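3장. 비누 건조대 설치와 첫 사용

자, 2장에서 욕실 벽 청소까지 끝내셨죠? 이제 제가 제일 좋아하는 Climon 벽걸이 건조대를 달 차례예요. 저는 집에서 비누를 만들어 쓴 뒤로 욕실 비누가 늘 물러져서 속상했는데, 이걸 달고 나서는 한 장을 훨씬 오래 써요(진작 달걸 그랬어요!). 설명서에 적힌 순서가 좀 헷갈려서 제가 해 본 대로 다시 적습니다.

준비물
건조대 본체, 접착판 2장, 마른 수건, 알코올 솜, 연필. 품번이 3451로 끝나는지 상자 옆면에서 한번 봐 주세요. 다른 품번은 고리 모양이 달라서 4번부터가 안 맞아요.

설치 순서
1. 붙일 자리를 정합니다. 샤워기 물줄기가 바로 닿지 않는 쪽이 좋아요. 저는 세면대 오른쪽, 수건걸이 바로 밑에 달았어요.
2. 타일을 알코올 솜으로 닦고 마른 수건으로 한 번 더 훔칩니다. 줄눈 위에는 붙이지 마세요.
3. 연필로 수평을 살짝 표시하고 접착판을 붙인 다음, 가운데서 바깥쪽으로 꾹꾹 눌러 공기를 빼 주세요.
4. 본체 고리를 접착판 홈에 위에서 아래로 끼웁니다. 딸깍 소리가 나야 해요. 안 나면 고리가 뒤집힌 거니까 빼서 다시!
5. 아무것도 올리지 말고 6시간을 둡니다. 이 동안은 샤워도 참아 주세요.

주의: 접착판은 한 번 떼면 다시 못 써요. 저는 첫날 비뚤게 붙였다가 떼는 바람에 Trivetska에서 새로 샀습니다. 배송비가 접착판 값만큼 나오더라고요.

참고: 페인트 벽이나 벽지에는 권하지 않아요. 그런 벽이라면 세워 두는 Clonum 받침이 낫습니다. 물받이가 따로 빠져서 씻기도 편하고요.

비누 올리기
6. 새 비누는 포장을 벗기고 바로 올리셔도 됩니다. 직접 만든 비누라면 숙성이 끝난 것만 쓰세요. 제 경우 4월에 만든 건 여름이 다 되어서야 꺼냈어요.
7. 비누는 넓은 면을 바닥에 대고 눕혀 둡니다. 쓸 때마다 위아래를 뒤집어 주면 한쪽만 무르는 일이 줄어요.
8. 받침에 물이 고여 있으면 그때그때 따라 버립니다. 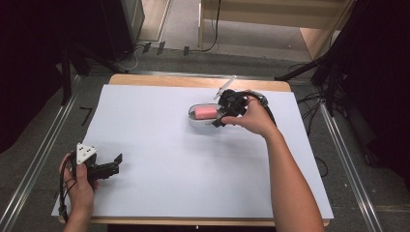
분홍색 네모 비누
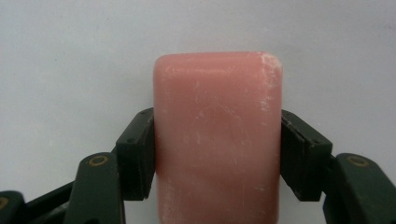 청소와 관리
건조대는 미지근한 물에 헹구고 부드러운 솔로 살만 문질러 주면 충분해요. 철 수세미는 절대 안 돼요, 코팅이 벗겨지면 그 자리부터 녹이 슬어요. 물때가 심하면 구연산을 푼 물에 잠깐 담갔다가 꼭 맹물로 헹구시고요.

작아진 조각 비누는 버리지 말고 망에 모아 보세요. 저는 손빨래할 때 그걸로 양말을 문질러 빠는데 거품이 꽤 잘 나요. 새 비누 뒷면에 물을 묻혀 붙여 쓰는 분들도 있던데, 저는 자꾸 떨어져서 포기했습니다.

건조대가 흔들리면 고리부터 다시 끼워 보고, 그래도 흔들리면 접착판을 새것으로 갈아 주세요. 떼는 방법은 4장에 적어 두었어요.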